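Po-yen Chiang has spent six years trying to get machines to do work most people learn from a parent or a first boss. He runs the handling group at Drollomow, which rents half a warehouse behind a tile importer, and when we met there on July 12, 2019, he had a cold and a long list of things robots still can't do.

"Towels are all right," he said. "A square towel, by itself, on a flat table. Give it a fitted sheet and you can go for lunch."

The question I had come with was a simple one: can a machine do household or shop-floor chores yet? Chiang doesn't like the word chores. He thinks it lumps together jobs with very little in common. Wiping a counter is one job. Finding the cloth is another, and to his mind it is the harder of the two.

His group started with shelf stocking for Zindberg, a grocery supplier. Boxes were fine and tins were fine. Bags of salad were a misery, and the pilot ended in March with 165 products on the approved list out of a catalogue of around 3,000. "The client was polite about it," he said. "They kept the tins."

After that came a florist wholesaler, Hung, which wanted to know whether the sorting and bunching of stems could be shared with a machine during the busy weeks. Chiang took the work partly out of curiosity. The practice stems are artificial, because real ones bruise and the group would go through buckets of them.

"A stem is long and thin and it's got leaves on it," he said. "You pick up one and two others come along. A person gives it a little shake without thinking. We had to decide what a little shake was."

He uses two arms for the flower work. One arm alone can lift a stem, he said, but it can't easily turn it or pull it free of its neighbours. Getting both to work in the same small space without knocking each other took most of the winter. The longest run without a person stepping in is 13 stems.

I asked whether that was good. "It's good for us. A florist would have done it while answering the phone."

He is more hopeful about the shop floor than the home. In a shop, the table stays where it is and the lights are always on. Someone can be paid to put the trays back. At home there are stairs, a dog, and a cupboard that only opens if you lift the door a bit. A rival firm, Grastetti, has been showing a kitchen machine to investors, and Chiang said he would like to see it in his mother's kitchen.

The grippers close on whatever they are told to close on, he said, and most of the effort goes into telling them. Tangled stems are the part he talks about most. 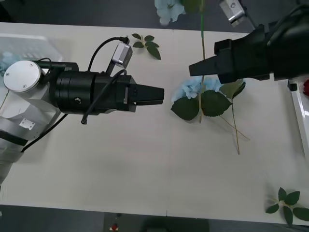
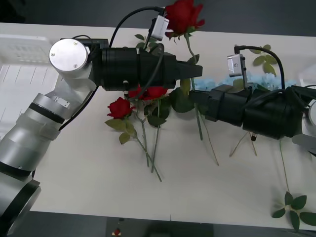 When will a machine be able to tidy an ordinary house without help?

Chiang wouldn't give a year. He expects single jobs to come first, such as folding towels or loading one kind of dishwasher, and he thinks a person will be picking things up off the floor for a long while after that.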